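Informe de la celda cuatro

El par del tercer dedo izquierdo subió a las 16:40 y no volvió a bajar. Araceli Becerra lo vio en la gráfica antes de que saltara el aviso: una línea plana en el límite superior, con la mano abierta y sin tocar nada.

Anotó el valor y dejó correr la secuencia. El procedimiento de Cendham permitía completar el ciclo si la lectura anómala no afectaba al agarre, y el agarre del pan correspondía a la derecha. La izquierda solo debía sujetar la tostadora por el costado.

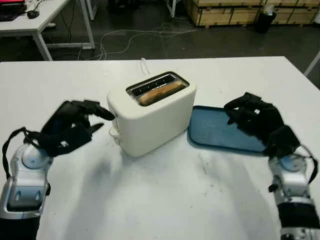
En el ciclo 226 el controlador interpretó el par falso como contacto. Dio la tostadora por sujeta y autorizó el movimiento siguiente. La izquierda cerró en vacío, corrigió 12 milímetros hacia dentro y empujó. Becerra pulsó la parada. El brazo tardó 70 milisegundos en quedarse quieto, dentro de norma.

Crescencio Camacho llegó de la sala de Skaltico con el manual bajo el brazo.

—¿Sensor o cable?

—El sensor responde. He movido el conector y el valor no cambia.

—Entonces es el firmware.

Revisaron el registro. La versión instalada guardaba la última lectura válida cuando perdía ocho tramas seguidas, y la marcaba como actual. La mano llevaba horas repitiendo un contacto de la mañana, de cuando Becerra le había estrechado los dedos para calibrarla.

Camacho pidió la captura de aquel minuto. La curva coincidía hasta el segundo decimal.

—Hay que borrar el búfer —dijo.

Becerra abrió la consola, escribió la orden y esperó un momento antes de confirmarla. En el parte puso: dato obsoleto, origen humano, eliminado a las 17:25. Después cortó la alimentación del brazo izquierdo y fue a por la llave del armario.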